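FOR IMMEDIATE RELEASE
Tuesday, December 17, 2019

Skurnthorpe road blockade: our observers' report is out, and we'd like the police to read it

Morning, newsdesks. I write the press releases for Skurnthorpe Protest Observers, and today I've got a proper one for you. Our report on the blockade of Belov Road and the police operation to clear it is finished and can be collected, quoted, argued with or all of the above.

For anyone who wasn't following it back in May, drivers and warehouse staff at the Lostico depot walked out over the new night shifts, and by the second evening they had parked across both lanes of Belov Road and were sitting down in front of the lorries. Neighbours joined in, then people from the far side of town, and at the busiest point there were up to 400 people between the roundabout and the depot gates. It was mostly good-humoured (there was a lot of soup!) until officers moved in to reopen the road shortly before midnight.

I was there in my orange bib with my notebook, and I'll say straight away that plenty of it was handled well. The liaison officers in the pale blue tops were patient, they gave clear warnings at the gates, and when a woman fainted near the bus shelter they had her through the line and sitting down before we'd even got our own first aider across. All of that is in the report and we're glad to put it there.

What worries us is the other end. The line at the roundabout started walking forward while people there were still being told they could leave that way. We have the times written down by observers standing at each end of a stretch of road about 300 metres long, and they don't fit with the police statement put out the next morning. People were squeezed up against the depot fence, bottles were thrown from somewhere at the back, and batons were drawn. We've never defended the bottles and we don't now. But 29 people were arrested that night, and most of those we've spoken to say they were trying to go home.

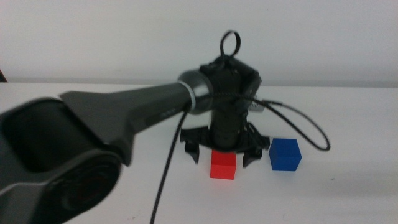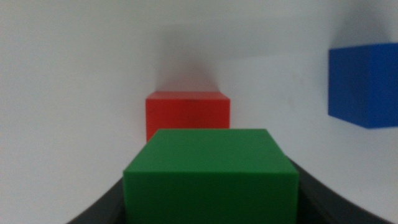
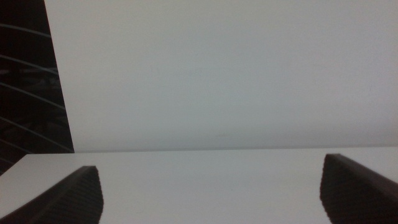 Hapeta, the security firm on the depot gates that night, told us that its guards had asked for the road to be cleared much earlier in the evening, that they felt unsafe once the lorries were boxed in, and that opening the gates to let people through the yard was never something they could have agreed to on their own. The firm would like it noted as well that its staff handed out water over the fence.

We've put that response in the report in full, because it matters. I had assumed the gates stayed shut on police orders, and now it looks as if there was no order either way. If nobody was in charge of the gates then that needs sorting out before the next dispute, and I don't think there's anyone in Skurnthorpe who believes there won't be one.

So what are we asking for? First, we want the radio log for the roundabout line released, with officers' names taken out if need be. Second, any road being cleared should have a way out that is agreed beforehand and kept open, and everybody from the liaison team to the private guards should know where it is. We'd also like warnings given by loudspeaker at both ends – a lot of people by the bus shelter simply didn't hear them over the engines.

The 2 police officers hurt on the night are both back at work, we're told, and we're pleased to hear it. Three of the people who were arrested are still waiting to find out whether they'll be charged, which seems a very long wait for sitting in a road. Lostico and the drivers settled the night shift row over the summer and we take no view on who was right about the rota.

I know some readers will say we're on the protesters' side. We aren't, and we do turn away people who want to wear the bib and carry a placard at the same time (it happens more than you'd think). We write down what we see, with a time next to it, and afterwards we type it all up and send it to everyone involved. The police had a full draft in the autumn. They've acknowledged it and said they were considering the contents – we're still hoping for something longer.

A public meeting on the report will be held in the upstairs room at Skurnthorpe Library in the new year, and reporters are welcome to sit in and ask questions. Anyone who was on Belov Road that night and hasn't yet given us an account can still do so. It can be anonymous, and it doesn't matter which side of the line you were standing on.

ENDS

Notes to editors

Skurnthorpe Protest Observers is an independent group that attends demonstrations, pickets and marches in the town. It takes no money from unions, employers or the police.

Printed copies of the report are available from the library's front desk. Interviews can be arranged through the press line, and I'll normally ring back the same day.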